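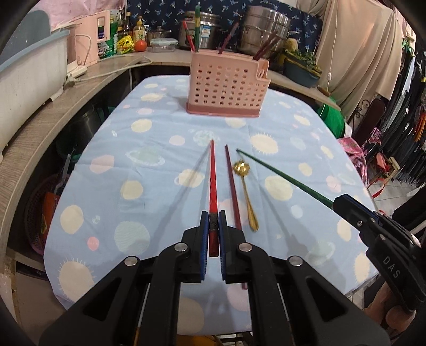 **Orkex Lab Staff**
*Lab instructor, Applied Automation*

## Week 5 handout: reviewing a hand-held gripper kit

Thursday, October 23, 2025

The kit under review this week is the Malano, a pair of hand-held grippers sold for recording table tasks. Read the Piso data sheet before lab. The order code is 1116.

**What the seller claims**

- Handles thin utensils without a change of fingertips
- Up to 325 recordings on one charge
- Spare pads included

**What to look at**

1. *Fingertips.* The textured blue pads do most of the work on a chopstick. Note where on the stick the grip is made. Both grippers in the photo hold theirs near the thick end.
2. *Linkage.* Find the round pivot pins and check them for play. Loose pins show up first as a crooked close.
3. *Two-handed use.* Red and green chopsticks are being held at once, with a spoon lying between them. Write down how close the two tools can get before they touch.
4. *Surface.* A printed cloth is harder on the tracking software than a bare bench – try both.

The Gu kit from May had smooth pads and scored 2 on thin objects. Use the same scale, 1 to 5, so the results can be compared.

**Hand in:** one page per pair, with scores and a short recommendation to buy or not buy. Leave price out of the score and put it in a separate line.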